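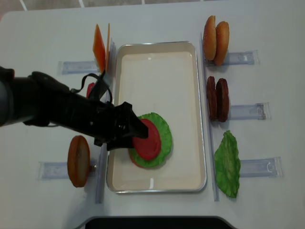 Lettuce and tomato in the tray, the start of a burger.

Orkodon Home Film Projector
Made by Cherkaoui
Stock code 3254
£393 including VAT
In stock at Flindport, collection or delivery

Overview

We have been showing films on the Orkodon in the back room of the Flindport shop since October and we're still not tired of it. It's a small projector for people who love going to the pictures and would like a bit of that at home, on a proper big screen, with the lights down and the phone in another room. You plug it in, point it at a wall or a screen, press the big button on top, and the film starts. There's a bit more to it than that (see Setting up, further down the page) but for a lot of our customers that really is the whole story, and we love that!

The picture is bright, the colours are lovely, and black-and-white films look properly black and white, with none of the greenish tint that cheaper projectors often give them. If you mainly watch older films, please come in and ask for a demonstration, as it's the thing we enjoy showing off most.

Picture

Brightness is 2000 lumens. In a dark room that is plenty, and in a room with curtains drawn on a summer evening it's still very watchable. We wouldn't choose it for a conservatory at midday. Night scenes need a dark room with any projector, this one included, so if your taste runs to thrillers and horror, spend a little on decent curtains too.

There are four picture settings on the remote: Film, Bright, Animation and Old Film. Film is the one to leave it on. Bright is handy for credits-and-chatter time, when people are still finding their seats, but faces go rather pink. Animation pushes the colours up and children adore it. Old Film turns the sharpening off, so you get the natural grain back, and it also stops the projector smoothing out movement. We wish every maker did this.

Wide films are shown in their full width with a black band above and below. If you use a wide screen, you can store a second zoom position and jump to it with the button marked W. It takes a few seconds and makes a cheerful little whirring noise while it moves.

Sound

The built-in speaker is better than you'd expect from something this size. Voices are clear and it goes loud enough for a bedroom or a small sitting room. It hasn't got much bass, so space battles are on the polite side. For a bigger room we'd connect a pair of powered speakers or a soundbar, and there are two ways to do it: the headphone-sized socket on the back, or the HDMI socket marked with a small loudspeaker.

Wireless speakers will pair, but there can be a slight delay between lips and voices. The menu has a lip sync setting which fixes it for most speakers. Go to Sound, then Delay, and move it one step at a time while somebody on screen is talking.

The fan is quiet. You'll hear it in silent passages if you sit right beside it and then forget it again as soon as the music comes back.

Setting up

Stand the projector on a firm shelf or table, or fix it to the ceiling with the bracket (sold separately). At a distance of 312 cm it fills the larger Lonemier screen from edge to edge. Closer than that gives a smaller picture, which may be just what you want in a bedroom.

Turn the front foot until the picture is level. Then hold down the Focus button and let the projector sort itself out. It throws up a pattern of lines, thinks for a moment, and stops when it's happy. You can fine-tune by hand with the arrows. We usually put up some end credits and focus on the small names, as they show up any softness straight away.

If the projector has to sit a little to one side, use the corner adjustment in the menu. It works well for small amounts. Try to get the projector as straight as you can first, though, as heavy correction does take a bit of crispness off the edges.

Screen or wall?

A smooth white wall is a fine place to start. We'd say watch a few films that way before buying anything else. A screen gives you a flatter, more even picture and a black border, and that border makes a surprising difference to how sharp everything feels.

The Lonemier pull-down screen is the one we pair with the Orkodon in the shop. It rolls away into a white case and stays down without creeping back up. Two sizes are kept at Flindport and the larger one needs two people to hang it.

Connections

HDMI, two sockets
USB, one socket, for films on a memory stick
3.5 mm audio out
Wi-Fi
Bluetooth, for speakers and headphones

Disc players, games consoles, set-top boxes and laptops all connect by HDMI. Most streaming sticks can be powered from the projector's USB socket, so there's one plug fewer to find.

What's in the box

Orkodon projector
Remote control with batteries
Mains lead, UK plug
HDMI lead
Lens cap on a cord
Cleaning cloth
Printed guide

Care

Keep the lens cap on between films. Dust the lens with the cloth supplied, dry, and never spray anything on it. The air filter slides out from the left-hand side and can be brushed clean with a soft paintbrush. Do this every couple of months, or more often if you have a hairy dog. Let the fan stop by itself before you unplug.

The lamp is an LED, so there is no bulb to replace.

Questions we get asked

Can I use it outdoors?
Yes, on a dry evening once it's fully dark. A garden film night on this is a joy! Bring it back indoors afterwards, as it mustn't be left out in the damp.

Does it play 3D films?
No. It will play the ordinary version if your disc has both.

Will it show subtitles below the picture?
That depends on your player. Many disc players let you shift subtitles down into the black band, and the Orkodon will show them there.

Can I try it before I buy?
Please do. Bring a favourite disc to the Flindport shop and ask at the counter. Late afternoon is best, when the back room is free.

Goes well with

Lonemier pull-down screen, two sizes
Cherkaoui ceiling bracket, white or black
Cherkaoui padded carry case
HDMI lead, long

Guarantee and returns

Two years' guarantee on parts and labour. Unused projectors can be returned within 30 days in their original box. Please quote stock code 3254 when you get in touch.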